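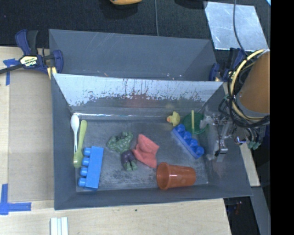
Pernlow Sloped-Wall Sorting Bin, Gray

Item 2770
Supplied by Bemex
Category: Bins and trays / Tabletop / Open top

Overview

The Pernlow is an open-topped bin for tabletop use. It has a flat floor and inner walls that slope inward from rim to floor. Small goods placed against a wall settle toward the floor, where they can be reached from above. The bin is used for mixed small items: toys, plastic cups, spoons, building blocks, cloths and similar goods of uneven shape. Typical locations are playrooms, toy libraries, returns desks and sorting benches.

The finish is gray. Bright plastics (orange, yellow, green, blue) read clearly against it. Clear or gray items do not, and a lighter liner should be used if these make up most of the load.

Specifications

Color: gray
Top: open, no lid
Floor: flat, no drain
Walls: sloped, smooth
Inside depth, rim to floor: 69 mm
Rated load: up to 3 kg, evenly spread
Stacking: 2 high when empty, not rated for stacking when filled
Feet: none
Placement: level tabletop, indoors

Backboard

The backboard is a separate gray panel that stands behind the bin and angles upward from the rear rim. It stops light items from rolling or being pushed off the far side of the table. It is not load bearing and should not be used as a handle. Order it under the same item number with the suffix B. Bins sold before the current version accept the backboard without modification.

Loading

Place the bin on the table before filling it. Large or soft items go in the middle of the floor. A crumpled cloth takes up more floor than its folded size suggests and will hide small parts beneath it; lift cloths out first when sorting. Cups can be laid on their sides. Standing cups tend to tip when neighboring items are removed. Straws should be laid flat or removed if the bin is to be covered with a sheet.

Long-handled items such as spoons are best placed parallel to a side wall. Placed across the floor, they trap smaller pieces against the slope.

For sorting work, keep the load to a single layer. Every item then stays within reach and can be lifted without moving the ones next to it. For storage, the bin may be filled to the rim within the rated load.

Surface wear

The floor scuffs with normal use. Hard plastic blocks leave fine marks first, usually near the middle. Pale streaks and rust-brown marks may appear on the walls of bins in regular service. These are cosmetic and are not covered by the warranty. Cracks, a floor that no longer sits flat, or a split at a corner are grounds for withdrawal from use.

Cleaning

Empty the bin. Wipe with warm water and a mild dish detergent, working from the rim down. Dry with a cloth, including the line where wall and floor meet. Do not use scouring powder, steel wool or solvent cleaners. Do not put the bin in a dishwasher.

Notes from use

The toy library at Fustesberg keeps its bins on light wooden tables and reports no marking of the tabletop over one season. Tuva Bakke, who runs the returns desk there, asks that buyers order the backboard with the bin. Rubber ducks and other rounded toys were the items most often lost over the far side before it was fitted.

Ordering

Sold singly. Backboard sold separately. Orders placed before noon leave the Pattinasarany warehouse the same afternoon. Returns are accepted unused, in the original carton. Toys, cups and other contents are not supplied.

Questions about fit, load or replacement panels: Ikhsan Nugroho, technical sales, Bemex. Quote the item number and, for older bins, the month of purchase.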